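# Soft ribbed fingers vs. flat pads on a hand-held gripper: anyone switched?

**torque_wrench_ted**

Been running the Hanrahan hand-held with the stock flat pads since May. The Boden ribbed fingers finally came in (3 weeks, the tracking page said "soon" for all of them) and I want opinions before I redo everything. Flat pads are great on boxes. On anything rounded they squirt it across the room.

**mildgrip**

Ribbed, no contest. They wrap. Only gripe is the tips fold if you come in too steep on something low.

**Servo_Sorrow**

Contest. We ran both at Hindale, 119 picks each on the same junk drawer. Ribbed won on round stuff and lost on thin stuff. Blister packs and envelopes were a bloodbath. If your task list is mostly flat packets, keep your money.

**mildgrip**

119 picks with one operator is a mood, Sorrow.

**Servo_Sorrow**

It was two operators. Both moody.

**kp_lovbridge**

Whatever you pick, do not mix them in one training set. We had 2,698 demos with flat pads, added a pile with ribbed, and the policy learned to approach everything at an angle that suited neither. Also check your opening width after the swap. Ours came up 25 mm short of what the spreadsheet claimed, and the spreadsheet was mine.

**torque_wrench_ted**

Noted on the mixing, with regret, as I'd been planning exactly that.

Swapped them Tuesday. Bolt-on was easy once I quit reading the instructions. Camera is the same fisheye as before. First target is a wireless mouse on the big desk, with assorted packets and boxes for it to ignore. Magenta was the color they had.
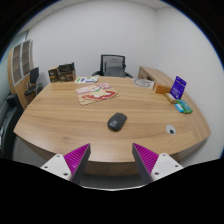 **Servo_Sorrow**

Go across the narrow part of the mouse and keep your wrist low. Ribbed fingers want the sides. Come down from the top and they'll fold the way mildgrip said, which I hate typing.

**mildgrip**

Screenshotted.

**kp_lovbridge**

I'd disagree about the low wrist. With a fisheye you lose the tips against the desk, and the policy has to guess where contact is. I go in at a moderate tilt and live with a little fold.

**Servo_Sorrow**

You live with it. Your fingers live with it until the ribs crack.

**torque_wrench_ted**

So low wrist, except high, and no mixing. I'll do a batch each way and keep them in separate folders. If the packets go badly the flat pads are still in the drawer.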